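Search this site Enter keywords Go

Eligibility Records in Amateur Soccer: A Study of the Bistidano League
Student Project Report – Submitted 11 September 2024

1. Purpose
The project examined how an amateur soccer league confirms that the players named on a team sheet are the players registered with their club. The Bistidano League was selected after it ordered two matches replayed in June over ineligible substitutes.

2. Method
We compared 2,549 registration entries with the team sheets from 46 matches. Clubs file their sheets through Miment, the league's online form. Registrations are kept separately in Prarkix, and the two systems share no player number.

3. Findings
Three clubs, including Uçar, had fielded players whose transfers were still pending. In each case the sheet reached the referee after the league office had closed – a gap the current rules do not address. We recommend a single player number and an earlier filing deadline.
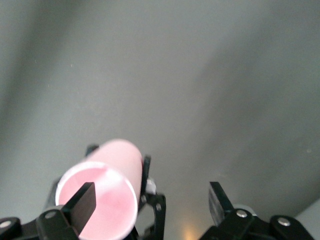
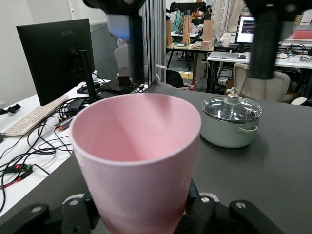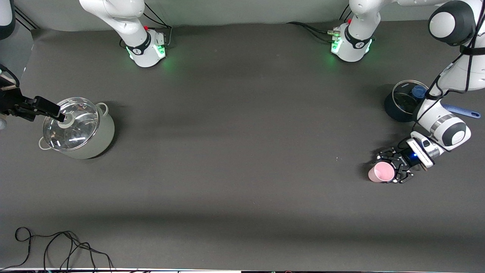 In a written response, Uçar stated that an earlier deadline would be acceptable only if late injuries could still be reported on match day.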